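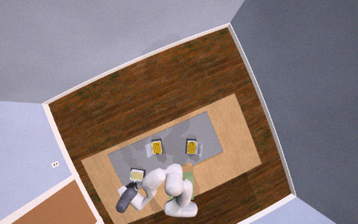 Unit 11 – Resistance spot welding in body repair
Sarkell Technical College, vehicle body course, second year

11.1 Scope

These notes cover two-sided spot welding of steel panels up to the thickness met in sills, pillars and wheel arches. Single-sided welding and weld bonding are dealt with in the next unit. Bring the notes to the Gonside workshop session, where the settings in 11.4 will be used on the Kirkero bench welder.

11.2 How the weld forms

Two or more sheets are clamped between copper alloy electrodes and a large current is passed through them for a fraction of a second. Heat is produced wherever there is electrical resistance. The highest resistance in the circuit should be at the contact between the sheets, so melting starts there and grows outwards into a lens-shaped nugget. The electrodes stay closed after the current stops and the nugget freezes under pressure.

Heat input is given by H = I²Rt, where I is current, R is resistance and t is time. Current is squared. A small loss of current through long cables or a worn connection therefore has a larger effect than the same percentage loss of weld time.

11.3 The weld cycle

Squeeze: the electrodes close and force builds up. No current flows.
Weld: current flows at the set value. Some programs split this into two or more pulses.
Hold: current is off, force is kept on.
Release: the electrodes open.

Short squeeze time is a common cause of expulsion, where molten metal is thrown out from between the sheets. The current starts before the force has reached its set value, the contact resistance is too high, and the metal overheats at once.

11.4 Settings for the practical

Workpieces are uncoated mild steel, two sheets, cut to strips 300 mm long. Start from the following on the Kirkero welder:

Current: 9 kA
Weld time: 200 ms
Tip face: 6 mm
Electrode force: as set on the machine, do not alter

Make the first set of welds, peel them, and record the plug diameter. Then repeat with zinc-coated strips at the same settings. The plugs will be smaller. Zinc lowers the contact resistance and takes up heat as it melts, so coated sheet needs more current, more time or both. Raise the current to 11 kA and peel again. If the plugs are still under size, return to 9 kA and try a weld time of 390 ms. Compare the two results in your log, including the depth of the mark left by the electrode.
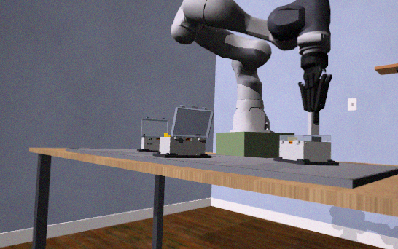
Can the same settings be used for mild steel and for high-strength steel of the same thickness?

In general they can't. High-strength grades are stiffer and need more electrode force to close the gap between the sheets. They also have higher electrical resistance, so the current that suits mild steel may cause expulsion. Use the vehicle maker's repair method for the grade in question.

11.5 Electrode care

Tips spread with use. As the face gets wider the same current is shared over a larger area, current density falls and the nugget shrinks, although the welder shows the same figures on its display. Dress the tips with the Mak hand dresser before each set of strips. Check alignment by closing the electrodes on a piece of card and looking at the two prints.

11.6 Spacing and shunting

A finished weld is a path for current. If the next weld is too close, part of the current goes through the first one and the second is weak. Paint, sealer or a poor fit between the flanges makes this worse. Follow the spacing in the repair method, and clamp the flanges close to each weld position.

11.7 Testing

Peel test: one sheet is rolled back from the other. A sound weld pulls a plug out of one sheet. A clean break along the joint line is a fail.
Chisel test: a wedge is driven between the sheets beside the weld. Used on scrap of the same material before work on the vehicle begins.

Hand in the log sheet with the peeled strips attached. Mark each strip with current and weld time before peeling – marks made afterwards won't be accepted.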